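Search this site Enter keywords Go

Home | Workshop | Enclosures | Parts storage | Galleries | Contact

Small Enclosures: Wrapped and Unwrapped Storage
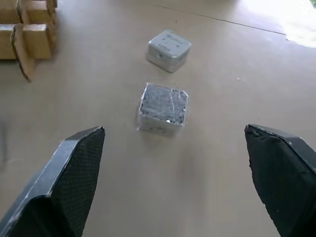
Should a small enclosure be wrapped before it goes on the shelf?
Wrap it if the finish matters or if it will be stored next to other hard parts; leave it bare if it will be used within the month.

This gallery page belongs to the bench storage notes for the Tidau workshop. The notes cover small square enclosures, the kind used for sensors, switches and short runs of terminal block. Larger cabinets are covered under Parts storage.

Two boxes of similar size, one wrapped in what looks like clear film or tape, one bare. The wrapped one has a dark, speckled top and silver-gray sides. The bare one is light silver-gray with rounded vertical edges and small dark markings on top.

Notes on the wrapped box

Clear film is preferred to opaque wrap for anything that has to be identified on the shelf. The drawback is glare. Creases in the film throw highlights across the top face, and small print under a crease is hard to read under the bench lamps. Where a part number has to stay readable, pull the film flat over that face first and gather the slack on the underside.

Film is cut from the 70 mm roll. One turn around the sides and one over the top is sufficient for a small box. Further turns add bulk and make the corners round, and the boxes then no longer stack squarely in the Prenditz trays.

Do not use packing tape directly on a painted or speckled finish. The adhesive stays behind after a few months, and the solvent needed to remove it dulls the paint. If tape has to be used, put it over the film and keep it off the box.

Notes on the bare box

Bare boxes go in the divided trays, one per cell, markings up. Rounded vertical edges tolerate contact better than sharp ones, but the top faces still scuff if boxes are stacked without a card between them. The Negri card inserts fit the trays without trimming. The Plilier inserts are thicker and have to be cut down at one corner to clear the divider.

Check any opening in the side wall before storage. An open port collects swarf and dust, and the dust is awkward to get out once the lid is fastened. A push-in plug is the usual answer. Foam is not recommended — it sheds into the threads.

Printed markings on bare boxes should be wiped with a dry cloth only. Alcohol lifts some inks. Try it on the underside first if the box is greasy and there is no other choice.

Telling similar sizes apart

Boxes of similar outside size may have different wall thicknesses, and the internal dimensions then differ by enough to matter when fitting a board. Measure inside, across the narrowest point, with the lid off. The bench record lists 56 mm as the smallest internal width that accepts the standard terminal strip. Anything narrower goes to the switch drawer.

A wrapped box should be measured before wrapping and the internal size written on a tag. Measuring over film gives a false outside figure, particularly at the corners where the film doubles up.

Labels

The shelf label carries three items: stock number, internal width, lid fixing. Color and finish are left off, as these can be checked by eye. Stock numbers for small enclosures start at 1,010 and run upward in order of arrival. Numbers are not reused when a box is taken out of stock.

Tags for wrapped boxes are tied on, with the string passed under the film before the last turn. Stick-on labels placed on film come away when the film is removed, and the box is then unmarked.

Setting out boxes for checking

Use a flat, clear surface and leave a gap on all sides of each box, enough to get fingers around it without dragging it. Turn the marked face up. Compare two boxes at a time; a full tray on the bench leads to lids being swapped, and lids from different batches do not always seat correctly.

Wrapped stock is inspected every January. Film that has gone cloudy or slack is replaced, and the box goes back to the same cell. Lid screws are turned a quarter and returned to finger-tight. Gaskets are looked at only where the lid has four fixings, the two-screw type being supplied without one.

Page revised Monday, November 29, 2021. Tray layout changed from eight cells to 9; old layout sheet withdrawn.

Previous gallery | Gallery index | Next gallery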